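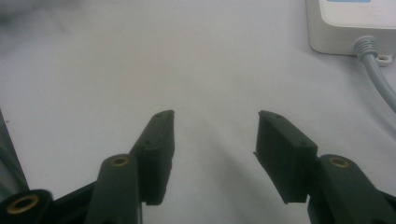

제11강 강의 자료: 양팔 조작과 손에 드는 그리퍼
Trasalon 공개일 견학

이 자료는 6월 7일에 다녀온 Trasalon 공개일의 내용을 정리한 것입니다. 견학에 오지 못한 학생도 읽을 수 있도록 시연의 순서와 질의응답을 되도록 자세히 적었습니다. 중간시험 이후에 배운 용어(말단장치, 자유도, 접촉 과제)는 다시 설명하지 않습니다. 잘 기억나지 않으면 제9강의 자료를 먼저 읽기 바랍니다.

견학의 목적

우리는 지금까지 수업에서 집기와 놓기를 주로 다루었습니다. 상자를 집어서 다른 곳에 놓는 과제는 위치가 조금 틀려도 대개 성공합니다. 플러그를 콘센트에 꽂는 과제는 성질이 다릅니다. 위치와 방향을 같이 맞추어야 하고, 마지막에는 힘을 주어야 하고, 물체의 뒤에 전선이 달려 있습니다. 그래서 저는 이번 견학의 과제로 플러그와 멀티탭을 보여 달라고 Trasalon에 미리 부탁했습니다.

시연은 Struan Chisholm 씨가 진행했고, 해설은 Lorna Dunbar 씨가 했습니다. 시간은 질의응답을 포함하여 60분이었습니다.

1. 작업 공간

작업 공간은 생각보다 단순합니다. 회색 바닥 위에 흰 판이 있고, 판의 왼쪽과 오른쪽에는 은색 알루미늄 레일이 지나갑니다. 멀티탭은 판 위에 비스듬하게 놓여 있습니다. 학생 한 명이 왜 똑바로 놓지 않는지 물었습니다. Dunbar 씨의 대답은 다음과 같았습니다. 물체가 언제나 같은 방향으로 놓여 있으면, 그 데이터로 배운 정책도 그 방향만 알게 됩니다. 그래서 매번 각도를 바꾸고, 가끔은 일부러 불편한 각도를 고릅니다.

흰 판에 대해서도 질문이 있었습니다. 흰 바탕에서는 어두운 색의 그리퍼가 잘 구별됩니다. 그러나 흰 플러그와 흰 멀티탭은 바탕과 비슷한 색입니다. 이것은 영상으로 위치를 추정할 때에 어려운 조건입니다. Dunbar 씨는 쉬운 바탕만 쓰고 싶지는 않다고 말했습니다. 숙제 2번이 이 부분과 관계가 있으니 기억해 두십시오.

바닥의 5자 표시는 검은 테이프로 붙인 것입니다. Trasalon에서는 작업 자리를 번호로 부릅니다. 여러분의 보고서에도 자리의 번호를 쓰십시오. "창문 쪽 자리"와 같은 표현은 나중에 다른 사람이 읽을 때 도움이 되지 않습니다.

2. 시연의 순서

Chisholm 씨는 양손에 그리퍼를 하나씩 들고 작업합니다. 손가락으로 물체를 직접 만지지 않는 것이 규칙입니다. 사람의 손끝은 아주 많은 일을 하는데, 로봇은 그 일을 따라할 수 없습니다. 처음부터 그리퍼를 들고 작업하면 사람도 로봇과 비슷한 제한을 받습니다.
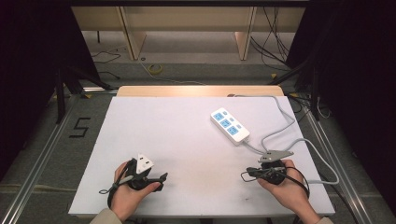

그림 2. 5번 자리의 플러그 과제. 왼손의 그리퍼가 흰색 플러그를 물고 있음.

시연 전에 받은 안내문에는 과제가 다음의 단계로 나뉘어 있었습니다.

가) 준비 자세. 두 그리퍼를 판 위에서 연다.
나) 플러그를 집는다. 핀이 있는 쪽을 물지 않는다.
다) 플러그의 방향을 맞춘다. 필요하면 다른 쪽 그리퍼로 돕는다.
라) 한쪽은 멀티탭이 밀리지 않게 하고, 다른 쪽은 플러그를 꽂는다.
마) 그리퍼를 열고 물러난다.

제가 보기에 제일 어려운 단계는 다)입니다. 그리퍼가 플러그를 한 번 물면, 그 안에서 플러그를 돌릴 수 없습니다. 사람은 엄지와 검지로 조금 굴리면 됩니다. 평행하게 닫히는 두 개의 손가락으로는 그렇게 할 수 없으므로, 손목 전체를 돌리거나 놓았다가 다시 집어야 합니다. 수업에서는 이것을 "재파지"라고 불렀습니다.

전선도 문제가 됩니다. 전선은 모양이 계속 변하고, 탄성 때문에 멀티탭을 옆으로 당깁니다. Chisholm 씨는 멀티탭의 전선을 먼저 한쪽으로 넓게 돌려 놓고 시작하는 것을 좋아한다고 했습니다. 해설을 하던 Dunbar 씨는 이 습관에 찬성하지 않았습니다. 전선이 늘 깨끗하게 정리되어 있으면 데이터가 너무 쉬워진다는 의견입니다. 두 사람은 우리 앞에서 잠시 토론을 했고, 저는 이 토론이 견학에서 제일 좋은 부분이었다고 생각합니다.

3. 그리퍼의 손가락

공개일의 둘째 순서는 손가락 부품이었습니다. 이 부분은 우리 조교가 메모를 하였으므로 그분의 글을 그대로 싣습니다. 문체가 저와 조금 다릅니다.

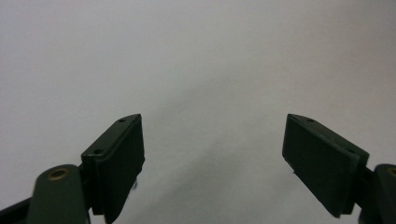
글: Flurina Kälin (실습 조교)

손가락은 어두운 녹색이고 표면에 광택이 없다. 끝은 비스듬하게 잘린 모양이다. 가까이에서 보면 판이 겹쳐진 것처럼 보이고, 테두리에는 작은 구멍이 있다. 바깥쪽의 팔은 둥근 모양이며 황동색 고리가 들어 있다. 나는 이 고리가 회전축의 자리라고 이해했고, Dunbar 씨에게 확인했다.

손가락의 끝이 왜 비스듬한지 질문했다. 대답은 두 가지였다. 첫째, 바닥에 누워 있는 얇은 물체에 접근하기 쉽다. 둘째, 끝이 좁으면 옆의 물체를 덜 건드린다. 멀티탭처럼 구멍이 나란히 있는 물체에서는 둘째 이유가 더 중요하다고 한다.

접촉면을 교환하는 시기도 물었다. Trasalon에서는 날짜로 정하지 않고 작업 횟수로 정한다. 안내문에 적힌 예는 1158회였다. 왜 이렇게 정확한 숫자인지 궁금했는데, 그때 미끄러짐이 처음으로 기록되었기 때문이라고 한다. 그 후에 이 숫자가 그대로 기준이 되었다. 나는 이것이 좋은 기준인지 잘 모르겠다. 한 번의 관찰만으로 정한 숫자이기 때문이다. 학생들도 한번 생각해 보면 좋겠다.

실습실에서 우리가 쓰는 손가락은 끝이 네모나다. 다음 학기에는 비스듬한 끝을 출력해서 비교할 예정이다. 관심이 있는 학생은 나에게 도면을 요청할 수 있다. 설계 파일의 이름은 Columier이고, 2월에 만든 판은 축의 간격이 틀렸으니 쓰지 말 것.

(조교의 메모 끝)

4. 질의응답

학생들의 질문 중에서 시험과 관계가 있는 것만 골랐습니다. 대답은 제가 요약했습니다.

사람이 그리퍼를 들고 하는 것과 원격 조종은 무엇이 다릅니까?
손에 들면 접촉의 느낌이 손잡이를 통해 바로 전해집니다. 원격 조종에서는 이 느낌이 없거나 늦게 옵니다. 그 대신 원격 조종은 실제 로봇의 관절 제한을 그대로 지킵니다. 손에 드는 방식에서는 사람이 로봇이 갈 수 없는 자세로 움직일 수 있으므로, 나중에 그런 동작을 찾아서 빼야 합니다.

실패한 동작도 저장합니까?
저장합니다. 다만 표시를 다르게 합니다. 플러그를 떨어뜨린 후에 다시 집어서 성공한 동작은 "복구"라고 표시하고, 특별히 귀하게 여깁니다.

작업자가 피곤하면 데이터가 나빠집니까?
Chisholm 씨가 직접 대답했습니다. 피곤하면 팔꿈치가 내려가고, 그러면 접근하는 각도가 달라집니다. 본인은 잘 느끼지 못합니다. 그래서 동료인 Magnus Aitken 씨가 기록을 보고 쉬는 시간을 정해 줍니다.

전기가 통하는 상태에서 과제를 합니까?
하지 않습니다. 우리 실습실에서도 멀티탭을 벽에 연결한 채로 플러그 과제를 하는 것은 금지입니다. 이 규칙을 어긴 조는 그날의 실습을 중단합니다.

5. 시점에 대하여

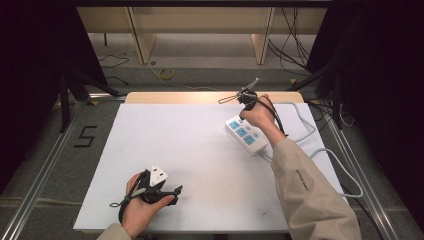 분량: 1158단어

제7강에서 시점을 배울 때 여러분 중 많은 사람이 손목 시점만 있으면 충분하다고 대답했습니다. 이제 이 생각을 다시 검토해 보겠습니다.

위에서 넓게 보면 두 손의 관계를 알 수 있습니다. 왼쪽 그리퍼가 세 핀의 흰 플러그를 세워서 물고 있고, 오른쪽 그리퍼는 판 위로 들려 있습니다. 하늘색 콘센트 면이 어느 방향으로 놓여 있는지, 전선이 어디로 돌아가는지도 같이 보입니다. 그런데 이 시점에서는 핀의 끝과 구멍 사이의 작은 오차를 판단하기가 어렵습니다. 팔이나 그리퍼가 중요한 곳을 가리는 순간도 있습니다.

그리퍼에서 가까이 보는 시점은 반대의 성질을 가집니다. 손가락은 늘 화면의 같은 쪽에서 나오고, 그 사이의 공간을 자세히 볼 수 있습니다. 그러나 두 손가락 사이에 흰 판의 표면만 보일 때는 자기가 판의 어느 부분에 있는지 알기 어렵습니다. 1쪽의 그림과 조교의 메모에 붙은 그림을 나란히 놓고 보십시오. 앞의 그림에는 위쪽 구석에 흰 상자 모양의 전자 장치와 전선이 조금 들어와 있어서 방향을 추측할 실마리가 있습니다. 뒤의 그림에는 표면의 무늬조차 없습니다.

두 시점을 같이 쓰려면 시간을 맞추어야 합니다. 이것은 다음 강의의 주제입니다. 다음 강의에서는 Zotano 형식으로 저장한 기록을 열어 볼 것이므로, 노트북에 읽기 도구를 미리 설치해 오십시오. 설치 방법은 과목 게시판에 있습니다.

6. 숙제

1번. 2절의 단계 가)부터 마)까지를 상태 기계로 그리십시오. 실패했을 때 어느 상태로 돌아가는지도 화살표로 표시해야 합니다. 화살표가 모두 가)로 돌아가는 답은 점수가 낮습니다.

2번. 흰 판 위의 흰 플러그를 찾는 방법을 두 가지 제안하고, 각각의 약점을 쓰십시오. 판의 색을 바꾸는 것은 답으로 인정하지 않습니다.

3번. 전선을 미리 정리하는 것에 대하여 Chisholm 씨와 Dunbar 씨의 의견이 달랐습니다. 여러분은 어느 쪽에 찬성합니까? 한 쪽 이내로 쓰십시오. 어느 쪽을 골라도 점수에는 영향이 없고, 근거만 봅니다.

4번(선택). 조교의 메모에 나오는 교환 기준을 비판하고, 더 나은 실험을 설계하십시오.

숙제는 다음 강의가 시작하기 전에 게시판에 올려 주십시오. 손으로 그린 그림도 괜찮습니다. 글씨가 작으면 제가 읽지 못할 수 있으니 크게 써 주십시오.

참고할 것

제9강 자료 중 "접촉 과제의 분류"
Hermans 실습 안내서, 멀티탭과 전선에 관한 장
Trasalon 안내문(복사본은 실습실 문 옆의 서류함에 있습니다)

담당: Brynhildur Blöndal
한국어 표현에 어색한 곳이 있으면 알려 주십시오. 다음 판에서 고치겠습니다.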